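From: Bindu Gowda
To: home-energy list
Date: 2024-01-07
Subject: Re: heat pump water heater, first winter numbers

Padmavathi Namboodiri wrote:

> We are looking at replacing the electric tank in the Povville house
> and the installer quoted us for an Ernel heat pump unit. He says it
> will pay for itself but would not put a number on it. Does anyone
> have a full year of readings? Also, does it really make the basement
> cold, and is the noise as bad as people say?

Padmavathi, I have just over a year on ours, so I can answer most of this.

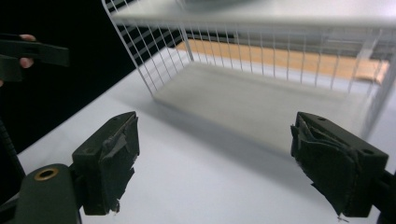
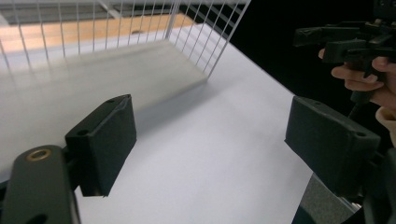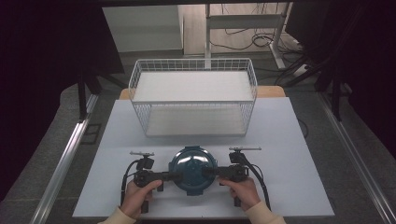 Ours is the Ernel too, installed by Gounder in place of a plain resistance tank of the same size. I had a meter on the old tank for its last twelve months, and it used almost 200 kWh more than I would have guessed from the label. The heat pump used 1,367 kWh in its first full year for the four of us. You have to clean the air filter every couple of months or the fan runs longer. Mine comes out in two pieces and I wash them in the utility sink, then stand them up to drain in a wire basket, the same sort as the white one in the last picture. Mesh sides are good for this. A solid tub leaves the bottom edge of the filter sitting in water.

On cost, the unit and labor came to a good deal more than a new resistance tank, and the utility rebate covered $711 of the difference. Ask Gounder to put the rebate paperwork in the quote. Ours had to be filed with the model number and a copy of the permit, and I had to go back twice for the permit number.

The basement does get colder. With the door shut it drops a few degrees in winter while the unit is running. We have a furnace down there and the ducts leak a little heat, so it evens out. If your basement is small and closed off, ask about a louvered door or a duct kit. In June it works in your favor, and we ran the dehumidifier a lot less than the year before.

Noise is like a window fan on medium. You can hear it in the room directly above when the house is quiet. Ours sits on rubber pads, which the installer did not include. I added them later, and that meant draining the tank first. Have them put in on day one.

Settings: leave it in heat pump mode and stay out of hybrid unless you have guests. Hybrid turns on the lower element sooner than you would expect, and that was most of our use in the one bad month. I keep the tank at 120 degrees.

One more thing to check is the condensate drain. There is no floor drain near our tank, so we needed a small pump. Gounder used a Karkov, and it cost us $102 with the tubing. It has worked fine apart from one clog, which I cleared with vinegar.

I can send the monthly meter readings as a spreadsheet if you want them. They include the old tank, but I don't have separate figures for incoming water temperature.

Bindu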